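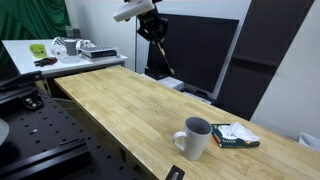 ferrous_oolite replied that the map in the first post was already out of date, as the Litlow crossing had changed hands again before it was uploaded.

3 min read

gridnorth
Which crossing? Litlow has the road bridge and the rail bridge. The ministry statement says "the crossing" and leaves it there.

ferrous_oolite
Road bridge. The rail bridge has been down since April. Both sides agree on that much.

tam_188
I don't read it as changed hands. The garrison withdrew under the Condori terms, 300 fighters with light weapons, buses to Clellholm. A handover on a schedule is a different thing from a capture and should be shaded differently.

ferrous_oolite
The terms covered 200, and only the old town. The bridge is outside the line in annex 3. Whoever holds it now took it.

gridnorth
Is the annex public? I have only seen the summary.

ferrous_oolite
Sosuver posted a scan, September 2025 version. Page order is wrong but it is legible.

tam_188
Read it. The line follows the river and the text does not say which bank. You are assuming the south bank – the monitors assumed north.

ferrous_oolite
The monitors have one post and it is 70 km away.

gridnorth
Suggest we mark the road bridge as disputed and leave the old town as evacuated until someone has a dated source for either.

tam_188
Fine with disputed. Not fine with "evacuated" for the old town. Civilians on the east side were never on the bus lists.

ferrous_oolite
Agreed on the east side. I'll redraw that part tonight and leave the bridge hatched.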